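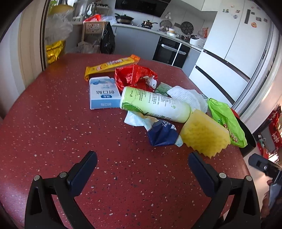 Odds and ends on the red speckled table, with a box of bandages among them.

Clutter tips I tried, and what I think of them now

I have been reading decluttering advice for a long time, and most of it strikes me as having been written by people with a spare room. I have a two-bedroom apartment over a dry cleaner, one hall closet, and a kitchen with a single drawer wide enough for a ladle. So when my sister gave me a paperback with 300 tips in it for my birthday, I decided to go through the ones that dealt with small loose stuff and see which held up. Small loose stuff is my weak spot. Furniture I can manage.

The one-touch rule

You are supposed to handle each thing once. The mail comes in, you open it, you deal with it, done. I gave this a fair run in July and lasted until the first letter from the insurance company, which needed a phone call, and the phone line was closed. So where does the letter go? The book doesn't say. I put it back on the table, which made two touches, and by the time the thing was settled I must have picked it up every day for two weeks.

What does work is a smaller version. Anything that can be finished standing up gets finished standing up. Wrappers, receipts you won't need, the empty half of a twin pack. Everything else goes in one shallow tray by the door. Shallow matters. I had a deep basket before, and I found a wedding invitation in the bottom of it for a couple who had since had a baby.

Empty the pockets before the coat comes off

I rolled my eyes at this one and I was wrong. Most of what lands on my table came out of a pocket or a bag. If I take off the coat first, the stuff stays in there till laundry day and then comes out as gray fluff. If I empty the pockets with the coat still on, I'm standing next to the trash can and I feel silly leaving until it's done. It costs less than a minute.

The tip that went with it was to hang a pretty bowl by the door for "pocket treasures." Skip the bowl. I don't have pocket treasures. I have gum foil and a parking stub.

Boxes inside drawers

Everyone recommends dividers. The ones sold for the purpose are overpriced and never fit, and I'm suspicious of any product you have to buy in order to own less. I did get talked into a set of Stitov drawer trays at the hardware store, and they slid around every time I opened the drawer. They're in the closet now, holding nothing.

Cut-down cardboard is better. Take a cereal box or a tea box, cut it to about the height of the drawer minus a finger's width, and wedge the pieces in tight so they hold each other up. When one gets greasy you throw it out and cut another. Put the tallest box at the back or it will catch on the drawer frame. I learned that with a drawer I couldn't open until Saturday.

The first aid question

Almost every book wants you to have one complete first aid kit in one central place. It sounds sensible. In my home the central place was the bathroom, and the cuts all happened in the kitchen, so what I got was a trail of drips down the hall carpet.

I now keep adhesive bandages in two places, kitchen and bathroom, in the box they came in. Don't decant them. I read a tip telling me to move bandages into a glass jar because it looks nice, and within a month I had a jar of mixed strips in no order, no idea which were the waterproof ones, and no date on anything. The date on the box is the useful part. Old bandages lose their stick, and you discover this with one hand while the other one is bleeding.

Tweezers go with the bandages. So do small scissors, which will otherwise migrate to the wrapping paper.

Snacks, opened and otherwise

The advice is to take all snacks out of their packaging and line them up in clear containers. I know people who do this and they are happy with it. Aoife Tierney, across the landing, has a whole shelf of them with labels, and her kitchen looks wonderful. She also spends Sunday evening filling them, and I would like to keep my Sunday evening.

My own arrangement is a row of clothespins clipped to the edge of the pantry shelf. Open a packet, fold it over twice, pin it. A rubber band is no good on slippery wrappers, it creeps off. If the packet is down to crumbs, it isn't a snack any more and you should stop saving it. I had to have this out with my husband, who believes a bag with three pretzels in it is a full bag.

Long thin wrappers are the worst for ending up on tables and under cushions, because they don't feel like trash while you're still chewing. Knot them. A knotted wrapper stays at the bottom of the can and doesn't float out when the lid swings. That tip came from my mother and isn't in the book.

Baking soda, vinegar and other miracles

I don't know who decided that every surface in a home should be treated with vinegar, but I've stopped listening. It's fine for the kettle. On my tabletop it did nothing for the sticky patches that dish soap and a warm cloth didn't do faster, and the room smelled like a pickle. Please do not use it on marble or other natural stone. It will leave dull marks and you won't get them out.

Mixing the vinegar with baking soda is popular because it fizzes. Once the fizz is over you have slightly salty water. If you need something to scrub with, use the baking soda damp, by itself, and rinse twice.

For speckled surfaces, a warning of my own. They hide crumbs beautifully, and people choose them for that, but the crumbs are still there. Wipe with your bare palm after you wipe with the cloth. Your hand will find what your eyes don't.

The maybe box

Put everything you aren't sure about in a box, tape it shut, write the month on it, and if you haven't opened it in half a year, give it away unopened. I like the idea and I don't trust it. My first maybe box had the spare key to the storage unit in it. Rosalinda Bautista, who lent me the book on drawers before this one, gave hers away and then had to buy back her own cake pan at the church sale.

If you want to try it, make a list as you pack and tape the list to the outside. Keys, chargers, paperwork and anything with a serial number don't go in. And use a small box. A big one is a piece of furniture by the second week, with a lamp on it.

Labels

Someone on a message board claimed to have put 1,741 labels on things in one house. I have nothing to say to that person. I labeled the fuse box, the freezer containers and the two kinds of flour, and I haven't felt the need for more.

For the freezer, use masking tape and a soft pencil. Ink from most pens blurs when the container frosts up. Stick the tape on while the container is dry and at room temperature, then freeze it. My Boldale label maker did very nice lettering, and every one of its labels dropped off into the ice tray.

Fifteen minutes before bed

The tip is to reset the whole home for fifteen minutes every night. After a full day I have perhaps four good minutes in me, and they go to the table. I clear one flat surface completely and leave the rest. If the table is clear in the morning I tend to keep it that way until lunch, and if it isn't, everything I carry gets added to the pile before I've had coffee.

Start with trash only. Don't sort, don't read anything, don't stop to wonder why you own a thing. Wrappers and empty packaging first, then anything that belongs in another room goes in one armful to that room. Whatever is left usually fits in the tray.

A few short ones, for what they're worth

Batteries: a strip of tape over the ends of used nine-volts before you store them for recycling. This one is real and I wish I'd known it sooner.

Twist ties: keep ten. You won't need ten.

Plastic bags folded into triangles: charming, and it takes longer than the bag took to use.

Dryer sheets in shoes: you get shoes that smell of dryer sheets and feet.

Bread clips as cord labels: fine behind the TV, where it's dark and there's no getting back there anyway. They snap off thick cords.

Toothpaste on water rings: it worked once, on an old side table, and took some of the shine with it. I wouldn't do it on anything you like.

I still have most of the kitchen chapter to get through, including a page on storing pan lids with curtain rods that I have doubts about. If you've tried it on a hollow door, write and tell me whether the screws held.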